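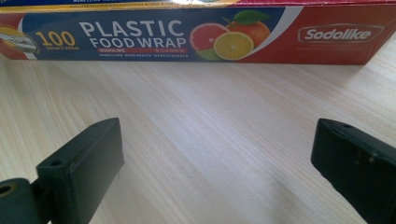 Plastic food wrap, 30 cm boxed roll

Item 1259
Sold by Conimden Catering and Kitchen Supply, Dustmont
Category: Wraps, foils and papers

A long boxed roll of cling wrap for home kitchens, cafés and canteens. It suits anyone who goes through the short supermarket rolls too quickly and has a bench or a deep drawer to keep a full-length box in. The 30 cm width covers a dinner plate, a mixing bowl or a standard loaf tin in one piece. For trays and large platters, lay two strips side by side with a good overlap, or look at the wider catering rolls further down this category.

The box is the navy blue one with the big yellow 100 and the citrus fruit on the front. We mention the colours for people ordering by phone, as we carry other wraps in a similar size and they do get mixed up.

Details

Width: 30 cm
Pack: single roll, boxed
Carton: 5 boxes
Shelf location (Dustmont store): aisle 7, bottom shelf
Carton orders: use item 718

Using the wrap

Put the box on a flat, dry bench with plenty of room in front of it. Draw the wrap straight out towards you, keep it low and hold both corners. If it goes on crooked, peel it back and start again from one side. Trying to straighten it from the middle usually ends in a wad.

Wipe the rim of the bowl before covering it. Plastic wrap grips a clean, dry edge on glass or glazed china far better than a greasy one, and it has never been much good on rough timber or unglazed pottery. For cut fruit, press the wrap directly onto the cut face. Half a grapefruit or lemon can also go cut side down on a saucer with wrap over the top.

Let hot food cool a little before you cover it, otherwise the steam collects underneath and drips back. Do not use the wrap in an oven, under a grill or on a barbecue. For the microwave, follow the directions on the box you receive.

If the end of the roll sticks back on itself, dab it with a piece of sticky tape and lift. Turning the roll slowly under a lamp helps you find the edge.

Storage

Keep the box away from the cooktop and out of direct sun. A drawer is better than the top of the fridge, where it gets warm. The full box needs a drawer slightly wider than the wrap itself, so measure first if yours is a narrow one.

Wrap with food on it goes in the general rubbish. Please check with your council before putting any soft plastic in the recycling bin.

Ordering

Single boxes and full cartons are both available for pickup from the Dustmont store. Carton orders placed before 2 pm are normally ready the next working day. We deliver to Cama and the surrounding farms on the regular grocery run - ask for the cut-off time when you order.

Cafés with a trade account can add this item to a standing order. Hülya Kocabaş looks after trade accounts and Omar Smadi handles deliveries and returns. Unopened boxes can be returned with the receipt. We can't take back opened rolls.

Related items

Sabbagh bench-top wrap dispenser
Baking paper, 30 cm
Aluminium foil, catering roll
Reusable bowl covers, elastic edge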